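Fruit baskets are back at Drurlow library

August 26, 2023

If you've popped into the Drurlow library this week you may have noticed people munching at the big table near the local history shelves. I certainly did, and then I joined them. The free fruit baskets are back!

For anyone new to town, the idea started in February, when the library put out a basket of fruit by the front desk and let people help themselves. It went down a treat with the after-school crowd (my own two included), then it stopped when the grower who'd been dropping off the boxes moved away. I was pretty glum about that, I have to say.

Now the Trullar food co-op has picked it up. They've got 117 members and each of them chips in a little every month, which covers bananas, apples and mandarins when they're in season. There'll be 7 baskets in all, shared between the library, the pool, the Henare Street health centre and a few other spots I haven't tracked down yet.

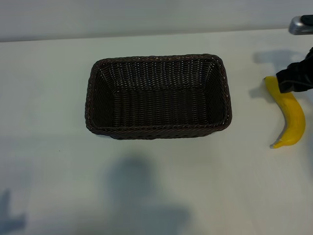
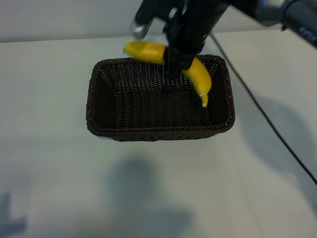
A banana and a dark woven basket, in both photos.

You don't need a library card and you don't have to sign anything. Grab a piece, and if you've got a lemon tree going mad at home, the co-op would love your extras. Drop them at the Inberg Road shed any morning before ten. They've already given away 97 kilos since the restart, mostly bananas, and they tell me the mandarins vanish by lunchtime.

My only grumble is that the pool basket gets filled after early laps, so we swimmers miss out. I've asked if they can bring it forward a bit, and they're looking into it.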